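Chapter 7
Sweeping Up: Floors, Brooms and the Last Bit of Dust

When I got my first apartment, on the top floor of the old Borholm building, I owned one mop and no broom. I figured a mop did everything! What I got was gray soup in every corner, and my neighbor Hậu Tăng, who had kept house for longer than I'd been alive, came over and handed me a long grass broom without saying a word. (She told me later she had plenty to say.)

So this chapter is all about dry cleaning, meaning the plain old sweeping kind. We'll start with the broom, move on to the dustpan, and leave water and soap for Chapter 9. I'm spending a lot of time on tile, which shows every crumb and lets dirt settle down into the grout lines.

Try this before you read on. Sweep one room toward a single spot, using short, low strokes, and then gather up the pile with the lip of the pan flat on the floor. 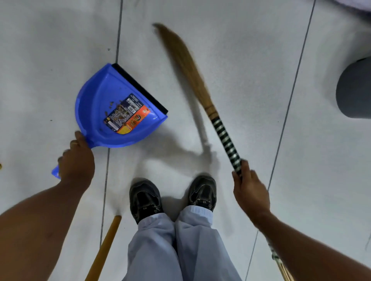 Figure 7.1 Grass broom and blue dustpan on a tile floor. The black rubber strip along the front of the pan lies flat against the tile.

Got a thin line of dust left at the edge of the pan? Everybody does. Pull the pan back a little, turn it slightly, and sweep again. We'll work on that line in Section 7.1, right after we look at how to hold the broom.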